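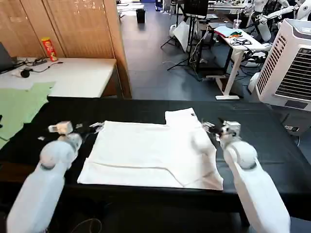
Last modified: 2020-01-01

Unit 6. Sensors in bulk freight yards
Notes: Sibel Uysal

Reading: the Tomar yard case, sections 2 and 3.

Each wagon carries one tag. Readers at the gate log the tag, the axle load and the time. The Tomar yard runs 40 readers on a single network – two per track – and sends records to a central server every 20 seconds. If the link drops, a reader stores up to 300 records and sends them in order once it is back.

Terms: tag, reader, buffer, time stamp.

Problem 1. A reader logs 61 wagons during a link failure. Find the share of its buffer in use.

Problem 2 is due in October. Send it to Junhao Lu.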